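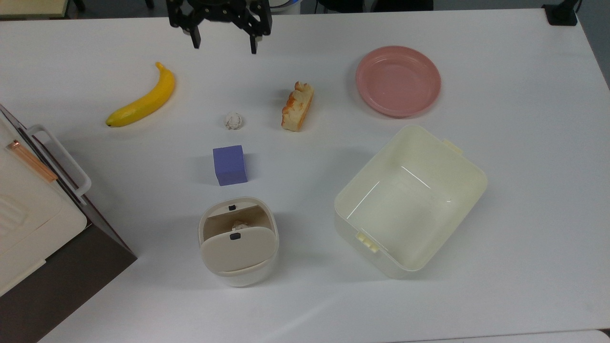 Hi all, and thanks Saqib for getting the pack-up thread going again, as I've been meaning to write since December and you've shamed me into it. We've been doing pack-up at the table with our two-to-fours for most of this term and I'm a complete convert. The trick for us has been putting things that belong in different places out together, so there's a bit of thinking to do before anything gets moved: the toy banana and the slice of bread go on the pink plate, the purple foam cube goes back to the block tub, and the scrunched-up paper goes in the little white bin with the swinging flap. Having one ball of paper in the bin and another one still out on the table seems to do more than any amount of me talking. They look in, they see the paper in the bottom, they look at the other one, and off they go!

I'll answer Saqib's bits in order or I'll lose track.

> On March 14, 2023, Saqib Malik wrote:
>
> Does anyone have a pack-up routine that works with under-fours? Ours falls apart the minute we say the word "tidy". We have the big Kultholm tubs with picture labels on the front, and what happens is that everything ends up in whichever tub is closest. Last week I found the play food, half a train set and somebody's sock in with the dress-ups.
>
> Specific questions:
>
> 1. Do you do it as a whole group or a few at a time?
> 2. Real rubbish or pretend rubbish? Ehsan reckons real. I'm worried about what they'll throw out.
> 3. Has anyone bought the Twal sorting set? It's in the new catalogue and the committee will want a reason.
>
> Saqib

**Whole group or a few at a time.** A few, definitely. We tried it with everyone on the mat and it was bedlam, three kids doing all the work and the rest lying down. Now I take two or three over to the white table while Enikő Bodnár has the others outside, and we swap at morning tea. It takes longer on paper but I'm not re-sorting the tubs at the end of the day, so I think I come out ahead. The white top is good too, I should say. We used to do it on the patterned oilcloth and small pale things just vanished on it. A lump of white paper on white isn't exactly high contrast either, I know, but they find it by the shadows and the creases, and a couple of the older ones like that it's a bit sneaky.

**Real or pretend.** Sorry Ehsan, I'm somewhere in the middle. We use real paper, just clean offcuts from the drawing trolley that they scrunch up themselves beforehand (this is half the fun and very good for hands). No food scraps, no tissues, no packaging. I did try packaging once, and one little fellow spent the whole session trying to work out whether an empty cracker box was rubbish or shop stock for the play kitchen. Fair question, and I didn't have a good answer for him.

As for what they'll throw out – yes, toys will go in the bin. Mostly food. The bread slice is the worst for it here, I suppose they've all seen crusts go in the bin at home. I don't make a fuss, I just ask "are we finished with that one?" and tip it back out. What I'd suggest is a bin small enough that the bigger things won't fit and light enough that they can empty it themselves. Ours is one of those tiny desk ones with a beige flap. I leave the flap tilted open when we start, as the younger ones get stuck on pushing it and forget about the paper altogether. After a week or so you can shut it, and then you will hear nothing but flap, flap, flap until lunch.

**The Twal set.** I haven't used it, so can't say. Aníbal Ospina had one on loan at his centre, maybe he'll chime in? My own feeling is you've got everything already. One plate, a couple of bits of play food, a block or two, something to scrunch and something to put it in. If you want more of a challenge, add a thing that could go two ways. Our cube does that job some days. Foam cubes get served up as cake, as cheese, as "hot potato, blow on it", and I've stopped insisting it goes in the block tub if it's come to the table as dinner. It can go on the plate. Then it's the plate that needs packing up, which is its own lesson.

A few other odds and ends while I'm here:

- Put the plate down first and flat on the table, away from the bin. When we had them side by side, paper ended up on the plate and banana in the bin and we all got the giggles.
- Ask where it lives. "Tidy" gets me nowhere either, Saqib. "Where does the banana live?" gets me a banana on a plate.
- Fewer things out than you'd think. If the table's covered they start playing shops and you've lost them.
- Swap the food over now and then. Ours has been banana for ages and there's one girl who says "banana AGAIN" in a voice exactly like her nan's.

On the labels, I'd take the picture ones off the Kultholm tubs and stick a real object on with Velcro if you can spare one. The printed pictures never meant much to ours. The drawing of a block could have been anything.

If anyone's doing this with a mixed room with babies in it, I'd love to hear how you manage the paper, which goes straight in the mouth when my sister's littlest visits. I've thought about fabric scraps, but they don't hold a scrunch and I think the scrunch matters.

Oh, and whoever borrowed the Drutwood tea trolley at the last swap day, could you let me know when you're done with it? No rush, I just have a parent asking.

Cheers,
Emese Oláh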